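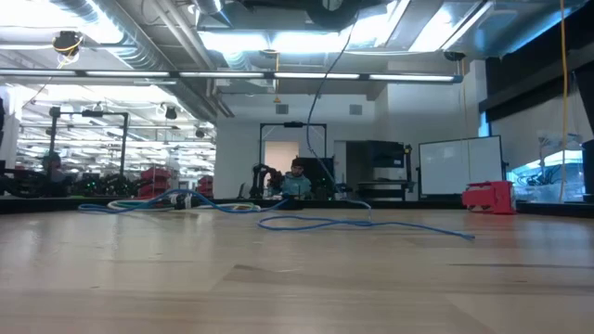 Is the Bokberg Family Pass worth it?

Several readers have forwarded us the mailing for the new Bokberg Family Pass, which promises "a whole summer of adventure" at 2 attractions for one price. We read the small print so you can get on with packing.

The attractions are the Hullimano children's museum and the Trikus cave railway. The mailing puts them side by side on a cheerful map with a dotted line between them. The map has no scale. By road they are 208 miles apart, and the last stretch to the caves is two lanes behind whatever truck got there first. Anyone who has driven it with a preschooler will want to know why this is being sold as a day out.

Then there are the exhibits. Hullimano claims 3,279 hands-on activities. We would love to see the list. On our last visit, in May, the water room was closed, the grocery store had one working cart, and our kids spent most of the afternoon on the stairs. They liked the stairs. We suspect each button on the weather wall counts as an activity.

Trikus is the better half, and the ride is fun if your child is fine in the dark. But the pass covers entry only. Train seats are extra on weekends, and the height rule is not mentioned anywhere in the mailing. Ask before you buy. It took us three calls to get an answer, and it was a different one each time.

The first 600 passes are supposed to come with a free lunch at the Adugna picnic grounds. Adugna has no kitchen that we know of, and the pass office could not say who would be making the lunch or what was in it.

If you live close to the museum and go every other week, a plain museum membership may do you just as well. Everyone else might wait until the pass office puts its hours, seat fees and refund rules in writing. We have asked for all of them and will print what we get.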